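Stivport Air Passengers' Forum
Minutes of the July meeting, held in the upstairs room, Riltlow Library, 6:30 p.m.

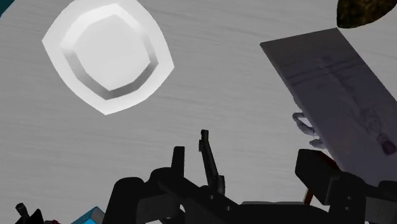
White bowl on a gray tabletop (computer rendering).

1. Minutes of the last meeting

Approved with one correction. Under item 5, "the airport has agreed" should read "the airport has said it may agree." The chair asked that the difference be kept in mind for the rest of the evening.

2. Ground handlers' strike

The secretary reported on the two-day stoppage by baggage and ramp staff at Stivport. According to the airport's own bulletin, 103 flights were canceled. The bulletin also says that disruption was "limited." Members asked what the word meant in a week when the terminal doors were closed by midmorning and people were told to wait in the parking garage.

The handling contractor, Tuncer, puts the number of passengers affected at 4,000. Several members thought this low. It seems to leave out anyone whose flight left late, and anyone who gave up and rebooked before the cancellation was posted. The secretary has asked Tuncer how the figure was reached. The reply thanked us for our interest.

A member who works shifts at the airport said the staff had given proper notice and that the rosters had been a sore point since spring. Another member said that might be so, but the union's leaflet promised that "essential travel" would be protected and did not say who would decide what was essential. Forum takes no side in the pay dispute. It was agreed to say so in any letter, and then to stick to it.

3. Refunds and rebooking

Callimar, which runs most of the flights out of Stivport, told passengers by text message that they could rebook free of charge "subject to availability." Members' experience:

-- One was offered a seat nine days later, from a different airport, with no transport to get there.
-- One was sent a voucher after asking for cash, and is still asking.
-- One got a full refund in four days and had no complaint. The chair asked that this be recorded too.

The airline's position is that a strike by a contractor's staff is outside its control. The forum is not persuaded that choosing a contractor is outside its control. Whether that argument holds up under the ticket conditions is another question, and no one present claimed to know. Secretary to ask the legal advice desk at the library before we put it in writing.

4. Airport contingency plan

A four-page summary was handed out. The full plan is described as confidential. The summary promises "enhanced communication" and "additional welfare provision," with no numbers, no dates and no budget. Water was mentioned once. There was nothing on passengers who use wheelchairs, a point we raised last year and were told was in hand.

It was proposed that the forum welcome the plan. There was no seconder. It was then proposed that the forum note the plan. Carried, with two abstentions.

5. Shuttle bus from Riltlow

During the stoppage the shuttle kept running to an almost empty terminal and charged full fare. The operator says drivers were not told. The airport says they were. Letter to go to both, same wording, asking for the time of the message and who it was sent to.

6. Any other business

Talks between Tuncer and the union are said to be going well. The chair observed that they were said to be going well the day before the walkout.

The suggestion box at the information desk has been removed for "refresh." Secretary to ask when it is coming back.

Actions

Secretary: letters to Callimar, Tuncer and the shuttle operator; inquiry at the advice desk; suggestion box.
Chair: request the full contingency plan again.
All members: send in rebooking messages and receipts, with dates showing.

Meeting closed at 8:10 p.m. Next meeting in September, same room, unless the library's hours change.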